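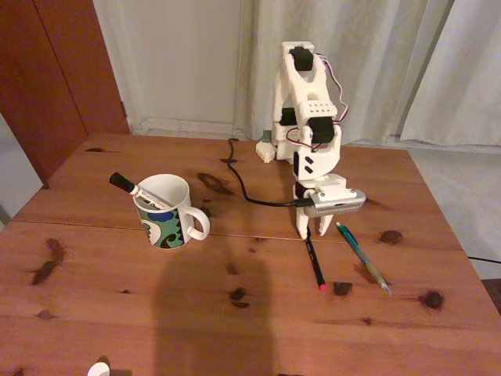

A mug with a swirl pattern does duty as a pen holder on a wooden table.

Theano Athanasiadis gave up on desk organizers in October. She had bought five of them over the years, and each one ended up holding paper clips, dead batteries and a single pen. Now she keeps her pens in a coffee mug, and she has started telling other people to do the same.

Athanasiadis runs a small stationery shop in Kellcombe with her business partner, Pantelis Michailidis. Their customers spend a lot on pens and very little thought on where the pens go, she said. A mug is heavy enough to stay put when a marker leans out of it, and most homes have one to spare.

Michailidis is less strict. He still likes a drawer tray for ballpoints and saves the mug for markers, which he stores cap up so he can see the color.

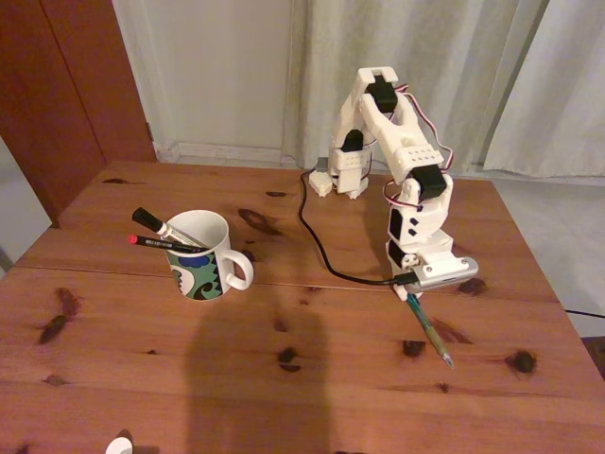
Choosing a mug takes more care than people expect. A narrow one crowds quickly, and a very tall one swallows short pencils. Athanasiadis prefers plain white inside and does not mind what is on the outside – a swirl of blue, teal-green and black on white ceramic suits a pine table well, where the wood already has plenty of orange in it. The handle can face the middle of the table, so the mug is easy to pull closer. She keeps hers on the left.

The shop's other rule concerns numbers. Athanasiadis once emptied every drawer in her house in Laltstead and found 328 pens. She tested them all on scrap paper over a weekend and kept 40. The rest were dry, or wrote in a color she disliked.

"I haven't missed one of them," she said.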